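Open day at the Griffiths tableware works

The Griffiths works opened its doors on a Saturday in September, for the first time in 3 years. I went with my sister, who collects mixing bowls and had been reading about the Horen range. We drove up early and got a park on the street, which was lucky as the yard was full by ten.

Entry was free but you had to sign in at the front office and pick up a visitor sticker. Groups went through on the half hour with a limit of 26 people. Ours was nearly full. The whole walk took a bit over an hour and most of it was indoors. Closed shoes were required and they did check.

The first stop was the colour room. Griffiths keeps a sample tile for every colour it has made, and there are 243 of them on the wall, each with a number painted underneath. Some of the older ones have faded. Our guide said the greens sell best in spring and the greys sell all year, and that the shop orders for Bundero, the café supplier, are almost all plain.

Next came the moulding hall, which we saw from behind a rail. It was loud and the guide had to stop talking until we reached the far end. I missed most of the explanation about how the rims are done, and the handout didn't cover it. If you go, stand near the front.

After that we moved on to the table where the Horen bowls were out. The idea of the range is that the rim doesn't match the body. An off-white bowl gets a teal-green rim, an orange one gets lime green, and the blue ones have pink. On paper I thought this would look like a kids' party, but the colours work better together than I expected. My sister liked the off-white best. It has a faint speckle and a matte surface, and it comes in narrow at the base, so it looks a bit like an old pudding basin.
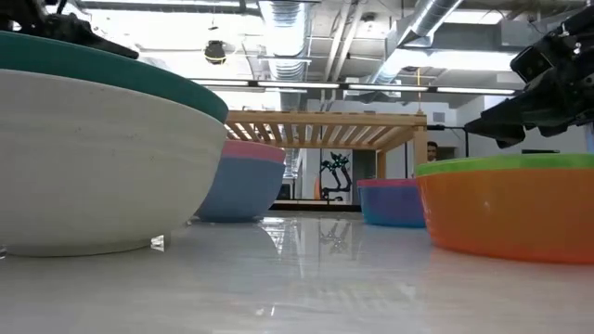
The range is sold singly or as a set, and people in our group had plenty of questions about that. You can pick your own mix at the works shop but the department stores only take the boxed set. Replacement bowls can be ordered for as long as the colour is being made. The guide wouldn't say how long that would be. Somebody wanted to know about microwaves and was told to check the sticker on the base.

I asked about the wide, shallow shape of the orange one, as I mostly want a bowl for salad and the deeper ones are a nuisance to serve from. The answer was that the shallow shape was added later, after customers asked for it.

The last stop was packing. Everything goes out in Bakix cartons, with a folded cardboard insert between the bowls. They had stopped the line for the day, so we only got a short talk and a look at the cartons. This was the weakest part of the tour and could have been left out.

The shop is beside the exit. Seconds were marked down and kept on the bottom shelves, and by the time we got there the larger sizes had gone. I bought 2 small bowls with pink rims. My sister paid full price for an off-white one. The tea stall outside took cash only, and the scones were good.

Parking on the street is free on weekends. The works shop is open on weekdays as well, but the tour only runs on open days.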